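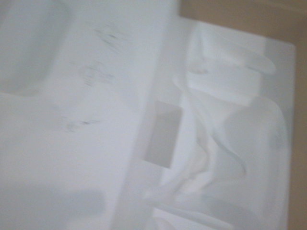 White molded plastic tray, semi-gloss finish.

Packing Supplies > Inserts and Trays > Molded

Plodlow Molded Insert Tray, White

31 May 2018 | By the Clanier product desk

The Plodlow is a molded white plastic tray that sits inside a shipping carton and keeps small goods from sliding into each other. It is made with ridges, folds and hollows so that parts of different shapes can share one tray. We sell it by the carton to repair shops, kit makers and small online stores, and we keep it in stock all year.

The tray measures 342 mm long by 150 mm wide. It comes 76 to a carton, nested. There is no printing on the standard version.

What it is used for

Most customers buy the Plodlow for boxed kits: a main item, a few smaller parts, maybe a cable or a packet of screws. The main item goes in the larger hollow and the rest goes around it. The ridges between the hollows give enough height to stop a part from riding over into the next space during normal parcel handling.

It also gets used on the bench. Repair shops keep a tray next to each open job and put the parts in it as they come off. When the job is done the tray gets wiped and goes back on the stack. We did not design it for this, but it holds up fine, and the white color makes small dark screws easy to find.

It is a light-duty tray. Do not use it for castings, full glass bottles or anything else that is heavy for its size. For those we suggest the Goh tray, which is made from a thicker sheet and costs more. The Goh has the same outer size as the Plodlow, so it will go in the same carton, but the two do not nest together. Keep them on separate stacks.

Will my item fit?

Order a sample before you order a carton. We send one tray per business at the cost of postage. Put your actual product in it, close the box and shake it. If you hear knocking, add a sheet of tissue or foam over the top and try again. If it still knocks, this is probably the wrong tray.

Please do not go by the outside size alone. The sides slope so that the trays will nest, and the space at the bottom of each hollow is smaller than the space at the top. A square-cornered item that looks like it should fit will often sit a little high. Rounded items do better.

Surface and color

The plastic is semi-glossy on the side that faces up. Fingerprints can show under strong light and come off with a dry cloth. The color is white only. Customers have asked us for black, and we can do it as a special run (see below), but we do not stock it.

White shows dirt. If your packing area is dusty, keep the opened carton covered and take out only what you need for the shift. Small scuffs from nesting are normal and we do not treat them as a fault. Cracks, holes and badly bent edges are a fault, and we will replace those trays.

Using the tray with a Kuno sleeve

The Kuno is our plain card sleeve. It slides over the loaded tray from one end and holds everything down, so you can lift the tray out of the carton in one piece. It is sold flat and needs folding. One size fits both the Plodlow and the Goh.

Load the tray first, then check that nothing stands above the rim — a raised part will catch the sleeve and tear it. Slide the sleeve on slowly with the tray flat on the table. If you are shipping anything with loose screws or washers, bag them. The sleeve is not a seal and small pieces will work their way out from under it.

You can write on the Kuno with a marker or put a label on it. Labels will also stick to the tray itself, but the contoured areas make them wrinkle, and paper labels leave glue behind when they are pulled off.

Separating the trays

Nested trays can cling, mostly in dry weather. Hold the stack by the long sides, fan it slightly, and lift the top tray from one corner. Pulling straight up tends to bring two or three along. Don't pry them apart with a blade. If a stack has been under weight for a long time, leave it loose overnight and try again.

Storage

Store cartons flat, away from heaters and out of direct sun. Trays stored on end will take a bend, and a bent tray rocks when it is loaded. Do not stack anything heavy on an opened carton. Unopened cartons can be stacked in a normal way on a shelf or pallet.

Cleaning

Wipe with a damp cloth and a little dish soap, then let the tray air dry. No dishwashers, no boiling water and no solvents. The tray is not sold for direct contact with food.

Special runs

We can make the Plodlow in another color or with your part number molded into it. The minimum for a special run is 1700 trays. We send a sample for approval before the run starts and we do not begin until we have your answer in writing. Special runs cannot be returned unless they are faulty.

Changes to the hollows themselves need a new mold. That is a different kind of job and is quoted separately. Send us the item you want to pack, or a dimensioned drawing of it, along with the inside size of the box you plan to use.

Change from March

Cartons shipped before March had a loose paper sheet between every few trays. We have stopped putting these in. The trays are the same and the carton count is the same. If you liked the paper for your own packing, ask when you order and we will add a bundle.

Returns

Unopened cartons of the standard white tray can come back to us for a refund, less the freight. Opened cartons can be returned only for faults. Tell us what is wrong and how many trays are affected, and keep the carton until we reply — the code on the end panel tells us which batch it came from.

Tagged: molded trays, box inserts, white, light duty, Kuno compatible

This site uses cookies to remember your cart and to see which pages get used. By continuing to browse you agree to this.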